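Search this site Enter keywords Go

Wullthorpe Open Workshop

The Wullthorpe Open Workshop is a public open day on robots and automation, held at the Mok building in Wullthorpe. It is organised by Wastska, a small company that builds enclosed work cells for two-armed robots. The edition described in this article took place on Jun 28, 2022.

Background

Wastska moved into the Mok building after its earlier workshop became too small. Neighbours had often asked what kind of work was done there, and the first open day was arranged as an answer to them. Entry is free, but visitors must write their name at the door. Children are admitted together with an adult.

The programme is prepared by Feng-yi Chang, an engineer of the company. In her opening talk she explained that she prefers to show ordinary tasks from the home, for the reason that visitors can judge these by themselves. Many people have never seen a factory line, she said, but everybody has put a drawer in order.

Demonstration

The main demonstration is called Trudier, after the work cell in which it is given. It concerns the sorting of small household goods with two arms. Visitors come in groups and each group may stay for 3 runs. During the visit a member of the staff speaks about the grippers, the cameras on the wrists and the planning of the movements.

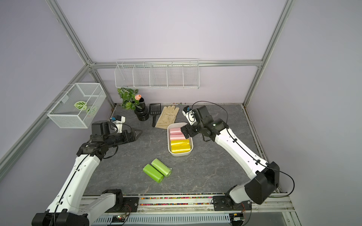 Rolls of plastic bags, in pink, yellow and lime green, with a white tray on the table of the cell.

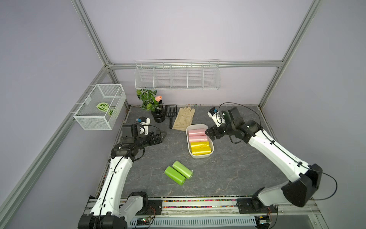 The rolls were chosen after a long discussion. A roll can turn away when it is touched at the wrong place, and its wrapping reflects the light, so the position is harder to estimate than that of a plain block. Chang also wished to have goods which are cheap to replace. Earlier, the company had tried with fruit, but it was necessary to buy it again every few days.

The second part of the visit is a table with printed diagrams. Here the visitors can follow how a recording is cut into short steps and how each step receives a name. The collection behind the demonstration had 2,048 recordings at the time of the open day, all of them made by the company's own staff.

Attendance and reception

The number of places was limited to 100, and all of them were taken before noon. In the guest book, several visitors praised the patience of the staff. Others found that the arms were slower than they had expected. A retired teacher asked if the colour of the goods is important for the system, and the answer to this question was later added to the printed programme.

The organisers received 2 complaints about the narrow entrance. In July, Wastska announced that the next edition will use the side door of the Mok building, where there is also a ramp for wheelchairs.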